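Pedow bench

The Pedow bench is a two-arm sorting rig put together by Siebe Coppens at the Prustari shared workshop, first shown to members in February 2021. Built after hours, mostly from stock parts. It shares a name with an earlier one-arm rig, Pedow 1, which was taken apart for its motors.

Background

Coppens wanted a bench that could pick up small hand tools and put them in a bin. Pedow 1 could do it, slowly, but had no way to turn an item over or reach past it. The second version got two arms on a common rail and a camera at each wrist. Work took 30 evenings by the build log, 5 of them lost to a bad crimp on the left arm's power lead.

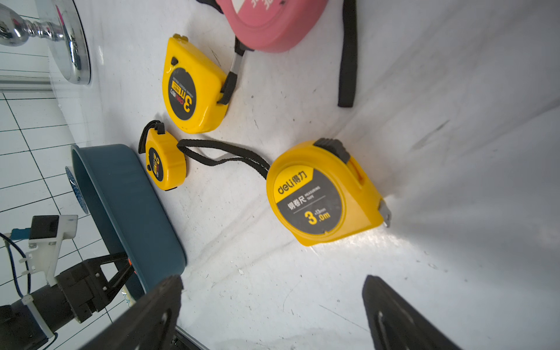
Early plans called for wood blocks as test items. These were dropped quickly. Too easy, all the same shape. Tape measures were picked instead: round on one side, flat on another, and the straps get in the way of evrything.

Grippers

Two-finger parallel type, black, printed at the workshop in two batches. The first batch split along the layers. Second batch printed on its side and has held up. Finger shape is borrowed from the Aitken hand, an older workshop design for picking up bottle caps.

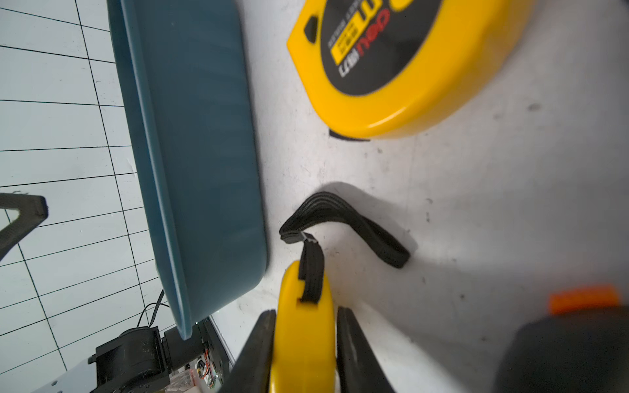
A yellow tape measure held edge-on between the fingers, strap up.

Edge grips are the harder case. The fingers have only the rim to close on and the case can roll. Coppens cut the closing speed twice before he was happy with it, see Control.

Frame and rail

Aluminum extrusion throughout. Both arms are on black mounting plates bolted to the front rail, and can be slid sideways after loosening the bolts. Plates were drilled by hand, and one had to be redone. Spacing was set by trial so that either arm reaches the tray without its elbow hitting a wall.

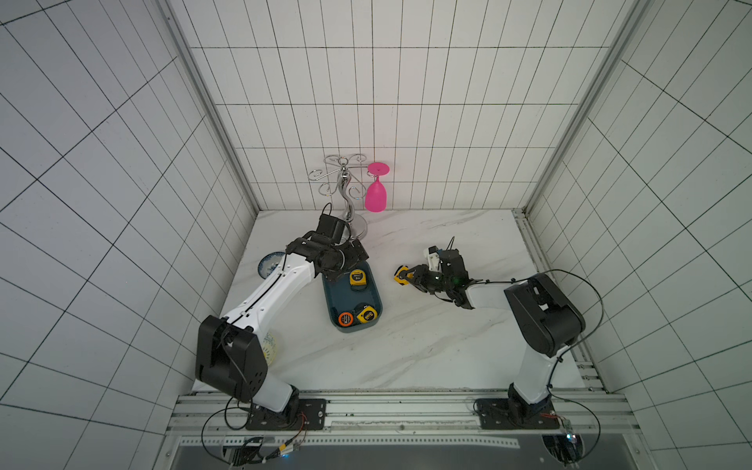

Handoff between arms was left out of the first release. Each arm works alone and the software keeps the other one clear of its path. In practice the two still come close, as when the left gripper hovers over one corner of the tray while the right holds a yellow tape measure in the air just beside it. A keep-out zone around each wrist was added for this and is still a bit too big.

Control

Runs on Sovex, a small scheduler script Coppens wrote for Pedow 1 and then mostly rewrote. 251 lines in the first working version, longer now. No learning in it, only fixed poses plus a camera check before the grip closes. A missed grip is tried once more and then skipped.

Test runs

The log lists 122 runs on the finished bench. Most of the failures are put down to straps. A few to cable snags at the base, fixed with longer cable.

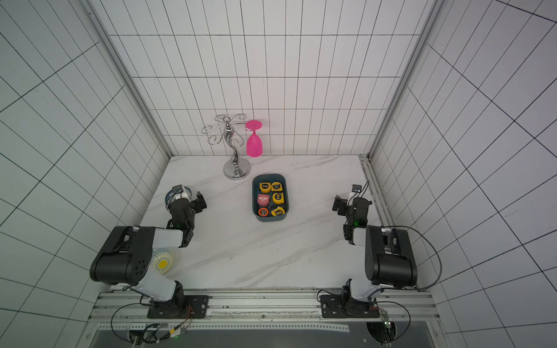
Tray loading was the last thing tuned. Sovex fills by column, so a later item has to go down next to one allready there, and the fingers need room to open. Six tape measures in two columns, the small orange-and-black one in a lower corner, leave little of that. Drop height was raised as a result. The rack at the back, with its pink wine glass hung upside down, belongs to a separate hanging task and has its own log.

Status

Still in use at Prustari. Handoff planned, no date given. Drawings for the mounting plates are kept with the Aitken files.

See also: Aitken hand, Pedow 1, Sovex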